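つかむ練習

八月の金曜日、ツジの見学会に行ってきた。ツジというのは川向こうにある小さな会社で、台所仕事をする機械の手を作っている。名前が町工場みたいだから作業着の人ばかりだと思っていたら、受付に立っていたのはリエット・ブシャールさんという、私の母くらいの年の女の人だった。

「エレベーターは11人乗りですけど、今日は暑いから8人で行きましょうね」

もうこの時点で、私はこの人が好きになってしまった。

案内された部屋は、どう見てもよその家の台所だった。流しがあって、ふきんが干してあって、うっすら味噌汁のにおいまでする。機械の名前はオットン。夫のことかと思って聞いたら、違います、とだけ言われた。オットンは棚の横でじっとしていて、まだ電源も入っていない。

「先に人がやって見せるんです。オットンはそれを見て覚えるので」

そう言って手持ちのグリッパーを握ったのは、イクラ・マリクさんという若い人だった。黒くてごつごつした道具で、ものを挟むところだけが青い。見学者は(私も含めて)ロボットを見に来たはずなのに、全員が息を止めてイクラさんの手元を見つめていた。

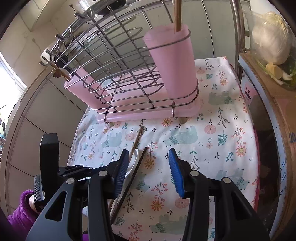 水切りかごの手前、白いスプーンと長い箸に向かうグリッパー。

「お箸は難しいんですよ。細いし、転がるし」とイクラさん。「今月だけで800回やりました」

「飽きませんか」と、私の隣のおじさんが聞いた。

「飽きます。でも飽きた日の動きも、オットンは覚えちゃうんです。だから飽きてないふりをします」

みんな笑ったけれど、私は笑いそこねた。だって私、五年間ほとんど毎晩、飽きた手つきで皿を洗っていたのだ。それを娘が横で見ていた。あの子が茶碗をがちゃんと重ねるのは、まるっきり私の音である。

ひと通り終わると、いよいよオットンの番になった。リエットさんがスイッチを入れると、腕がゆっくり持ち上がって、スプーンの上でぴたりと止まる。長い。とにかく長い。そのあいだに誰かのおなかが鳴って、リエットさんが小声で「がんばれ」と言った。社員なのに! それからオットンはスプーンを挟み、かごのほうへ運んで、入れる直前に、ほんの少しだけ手首を揺すった。

「今の、何ですか」

「ああ、あれ」イクラさんは耳まで赤くなった。「私の癖です。水を切るつもりで、つい振っちゃうんです。直そうとしたんですけど、200回分くらい入っちゃってて」

水なんか一滴もついていないスプーンを、オットンは次も丁寧に振った。その次も振った。おじさんが「うちの女房と同じだ」と言って、それきり黙りこんだ。何か思い出したのかもしれないし、単に腰が痛かったのかもしれない。

最後に希望者はグリッパーを握らせてもらえるというので、私は真っ先に手を挙げた。思ったより重かった。箸を一本挟むだけなのに、肩に力が入って、先っぽがぷるぷるする。三回落として、四回目でやっと持ち上がった。

「今のも覚えるんですか」

「記録してますよ。消しておきましょうか」

少し迷って、残しておいてください、と答えた。

帰ってから娘に話すと、ふうん、と言いながら流しの前に立ち、スプーンを一本洗った。それからかごに入れる前に、ぴっ、と振った。

「それ、誰の真似?」

「え、お母さんでしょ」

私はふきんを持ったまま、自分の右手をしばらく眺めていた。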